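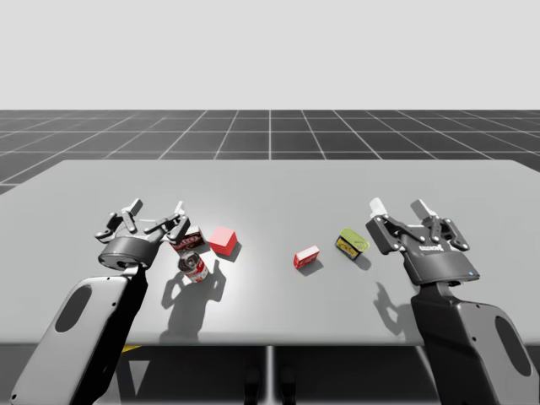 4 min read

Two-arm cell, shared workshop in Surdale: inspection checklist before first powered run

Checked on December 20, 2023. Status words: OK, OPEN (must be closed before power), NOTE (can wait).

This list covers our two-arm table, both the simulation and the real frame we are building in the back half of the workshop. I keep them in one list because we had mistakes before when the simulation said one thing and the bolts said another. English is not my first language, so if a line is unclear please write your question under it and do not guess.

Part A. Simulation scene

A1. Both arms load and stand at the near corners of the table, left and right. OK.

A2. Both grippers open at start. OK. Fingers are open on the left and on the right.

A3. Start height of grippers above the objects. OPEN. The left gripper is over the small carton and its linkage overlaps the carton top from our viewing side. From one view I cannot say how much free space there is. Please measure the distance in the simulator and write it here. I want 100 mm or more before the first move.

A4. Objects on the table: carton, red cube, tipped can, small red box, oval tin. OK, all five are present.

A5. Can is lying on its side. NOTE. In the simulation this is fine. On the real table a round can may roll, so for the first week we will use a can with a strip of tape under it.

A6. Oval tin near the right gripper. NOTE. It sits tilted. Check whether the collision shape of the tin is the same as the shape we see. With the older Kesau object files it was bigger than the visible one, and the arm stopped in the air.

A7. Lighting. NOTE. The table is almost white near the left group and darker toward the edges. Our vision test must pass in both zones. Do not tune it only on the carton and the cube.

A8. Random seed written down. OK. Seed 2564. If you change it, please write the new number and leave the old one in the file.

Part B. Real table and frame

B1. Table legs bolted to the floor plates. OK. Eight bolts, all marked with paint after tightening.

B2. Table top flat and without loose screws, chips or tools. OPEN. I found one hex key and sawdust. The band saw is too close, we need the curtain back.

B3. Arm bases tight. Left OK. Right OPEN, one washer is missing.

B4. Mounting positions compared with the simulation file. OPEN. The left base agrees. The right base is 3 mm too far to the outside. It is a small error but at the end of the arm it becomes a miss. Move the base, do not move the number in the file.

B5. Cables have enough length for the full turn of the wrist. NOTE. Turn each wrist by hand to both ends, with power off, and look at the cable the whole time.

B6. Finger pads clean and glued. OK. Wipe with a dry cloth only. The spray cleaner on the shelf makes the pads soft.

Part C. Electric and stop

C1. Main switch can be reached without leaning over the table. OK.

C2. Stop button tested for each arm separately, then together. OPEN. The left works. The right works. Together is not tested, because the Dorkik relay box came without the second connector.

C3. After a stop, the arms must not start again when the button is released. OPEN, same reason as C2.

C4. Speed limit set to the slow value in both controllers. OK. Please read it from the controller screen and not from the settings page. They were different in April and we lost a gripper finger.

C5. Behavior of the grippers when power is lost. NOTE. We have to know if they hold or let go. Test with the red cube over a folded towel.

Part D. People

D1. Line on the floor around the working area. OK, but the tape is lifting near the door.

D2. One person at the stop button during each run, and this person does not also type. OK, agreed by all.

D3. No gloves with loose cuffs, no scarf, long hair tied. OK, sign is on the wall.

D4. Okoth bench users told about the noise and the power cuts on test evenings. OPEN.

Result: power is not allowed. Open points are A3, B2, B3, B4, C2, C3 and D4.

Comments

The washer for B3 is in the drawer with the hinge parts, second from the top. I can put it in when the base is moved for B4, so that we tighten only one time.

On A6, I opened the tin file and the collision shape is a plain box. It is higher than the lid at both ends. I will replace it and run the same seed again.

Reply to A6: thank you. Please check the carton file also, it comes from the same folder.

For C2, do not make a bridge with a wire to test. I know it is fast. We wait for the connector.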